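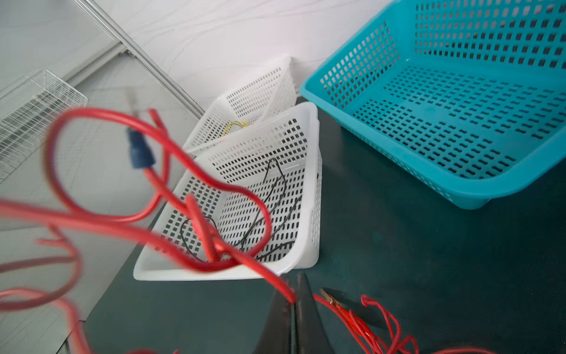
August 29, 2026
By the Batville Desk

Search this site Enter keyword Go

BATVILLE — A parts room that sorts leftover wire for repair shops in the Delta neighborhood will add a second day of public hours next month, after a summer in which donations of used wire outpaced the time set aside to handle them.

The Kendora Parts Room, on the ground floor of the Wieczorek Building, has been open to the public on Saturdays only. Starting in September it will also open on Wednesday evenings. The additional hours will be used mainly for sorting, and people who want to drop off material can do so on either day.

The room takes in short lengths of insulated wire, connectors and terminals left over from appliance repair, trailer wiring and small electrical jobs. Most of it arrives mixed together in bags or boxes. It is separated by color and thickness and put into open plastic baskets with slotted sides, which stand on the work tables until they are full. Red, black and yellow wire make up most of what comes in, according to a notice posted by the operators.

Pieces that still have a connector or pin terminal crimped to one end are kept whole if the crimp is sound. Those with a damaged end are trimmed and go back in with the plain wire. The insulation color on a crimp connector is used as a first guide to the wire size it fits, with blue generally marking the middle of the three common sizes and red and yellow the smaller and larger. The posted notice reminds visitors that the color of the connector has nothing to do with the color of the wire.

The parts room took in about 2000 pieces of wire in July, twice the 1000 it was set up to handle in a month. Part of the increase came from an auto electric shop that closed and gave up its remaining stock. Household donations also rose over the same period.

Long pieces have been the slowest to deal with. Wire that has been stored in a bag tends to spring into loops when it is pulled out, and thin pieces work their way through the slots in the baskets and catch on the basket next to them. Under the new procedure, anything longer than 8 feet will be coiled and tied before it goes into a basket. Shorter pieces can still be laid in as they are.

The operators have also asked donors to do some of the separating at home. Wire should be free of tape, and stripped ends should be folded over or covered. Bare copper, house cable and anything that shows burned or cracked insulation will be turned away at the door. So will extension cords with the plugs cut off, which were accepted until this summer. Batteries and light bulbs have never been taken.

Sorted wire is sold by the basket to repair shops and by the handful to individuals. A full small basket costs $40. Prices for the large baskets depend on what is in them and are marked on a card at the table. Connectors and terminals that come in loose are bagged by size and sold separately.

All wire is sold as used and untested. Buyers are told to check each length for breaks before putting it to use, and to look closely at any crimp that came with it. A gentle pull on the connector will usually show whether it is holding. Wire from the room is not meant for work inside the walls of a house.

The Wednesday hours will run from 5 p.m. to 8 p.m. Saturday hours stay the same, from 9 a.m. to noon. The entrance is on the alley side of the Wieczorek Building, and short-term parking is available next to the loading door. Large donations, meaning anything that takes more than one person to carry, should be arranged ahead of time at the front table.

The parts room will be closed on Labor Day weekend, and the first Wednesday session will be held the week after the holiday.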